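3. Task Cell and the Medance Assembly Kit

Before we say anything about how well the kit performs, we would like to spend a little time on what it is and how we came to be working with it, as several of our choices later in the paper only make sense with that background. The Medance kit is sold by Drevuletti as a ready-made bundle for laboratories that want to study assembly and disassembly of ordinary computer hardware without spending a year building fixtures first. It comes with a molded parts holder, a set of clip-on drive handles, a software package called Ola, and a thick printed guide that we ended up reading far more often than we had planned. Our own copy was installed in the Cáceres laboratory, and the version of Ola used throughout was the one current on 2023-01-27. We left it alone after that, even when a newer release came along and tempted us.

We should be clear that the kit does not include a robot, a gripper or a computer to work on. The buyer supplies all of these. We already had arms and a supply of used desktop towers, and the fit between what we owned and what the kit expected was better than we had feared. The guide assumes a tower laid on its side with the panel off, so that every insertion is made more or less from above, and this suited us very well.

3.1 Parts and steps

The kit's standard routine covers three kinds of part: the processor, the memory modules and the storage drive. Each has its own place in the holder. The drive stands upright, which lets a two-finger gripper close on its top or on the plastic handle, and the processor lies flat in a low recess with its heat spreader up. Memory modules stand on edge in narrow slots. We found the memory slots the most fussy of the lot, and Miyuki Nakajima spent a good part of January working out how far a module could lean before the default grasp in Ola stopped being reliable. Her notes on this were so useful that we have folded most of them into Section 5.

Ola describes a job as a list of short skills (approach, grasp, lift, align, press, release) and lets the user set a force limit and a search pattern for each one. The processor skills are the gentlest. A socket with exposed pins forgives very little, and we set the downward force limit there to 4 newtons, well under what we allowed for memory. For memory we settled on 70 newtons after some discussion, and on reflection we would make the same choice again. The search pattern for both is a small spiral with a pitch of 2 tenths of a millimeter, taken straight from the guide.

3.2 Views of the cell

Two sorts of view are used in this study. A fixed view takes in the holder and the tower together, and is what Ola relies on for choosing the next skill. A second view, from a small camera carried at the wrist, is used once the gripper is over the board, where the socket and memory slots have to be located closely enough for the search pattern to do its job. The two are complementary in a way we had not fully appreciated when we began, and Figure 3 gives both. 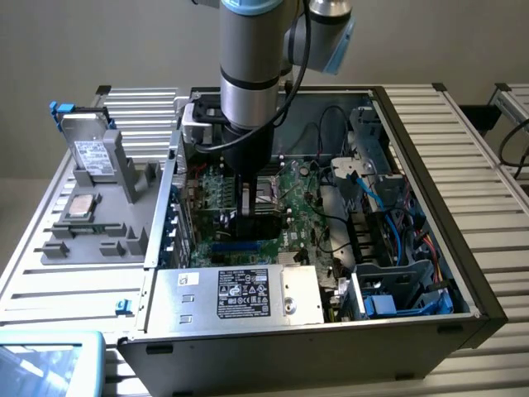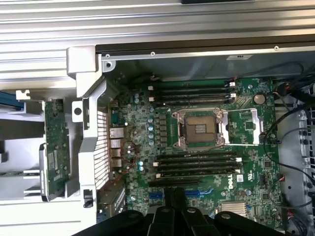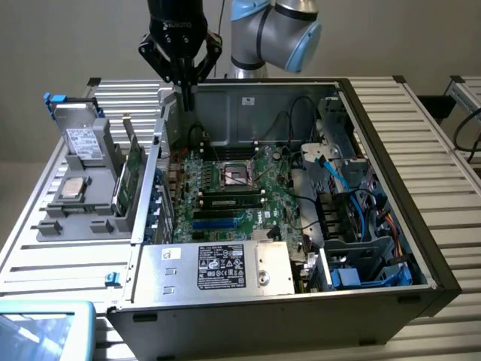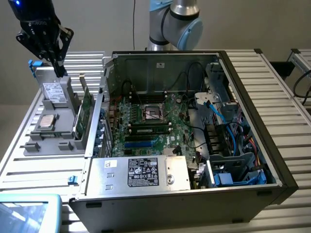

Figure 3. The work cell with the tower open on its side. First panel: fixed view, gripper over the motherboard. Second panel: wrist view of the empty processor socket and the memory slots on either side of it. Third panel: fixed view, one memory module on the board and another in the holder. Fourth panel: fixed view, a gripper at the top of the drive in the holder. Panels are not arranged in order of time.

A few remarks may help a reader who is thinking of buying the kit. The wrist view in the second panel is rather generous. It takes in both banks of memory slots and the socket at once, and we were glad of that, though it does mean that the gripper itself takes up a fair share of the bottom of the picture and hides part of the expansion slots. None of our skills need those slots. A laboratory that wants to fit expansion cards would have to move the camera or plan a second look. The fixed view has the opposite trouble, in that the narrow slots of the holder are small in it, and a module standing in one is easier to find than to measure.

3.3 Setting up

Przemysław Nowakowski carried out the calibration, first following the guide to the letter and then again in his own fashion, and the second attempt was quicker. The guide asks for the holder to be touched off at its corners and the tower at the frame of the case. We added the socket's retention frame as a further reference, and we warmly recommend this to anyone using older towers, whose cases are not always as square as one would hope. We also lowered the travel speed near the board to 900 millimeters per minute. It makes the whole routine feel leisurely, and we have grown rather fond of that.

Our one real complaint about the kit at this stage concerns Ola's handling of a failed press. By default it backs away, returns the part to the holder and starts over, even when the part is very nearly home. We replaced this with a short lift and a second search, described in Section 4, and the results reported there use our version unless we say otherwise.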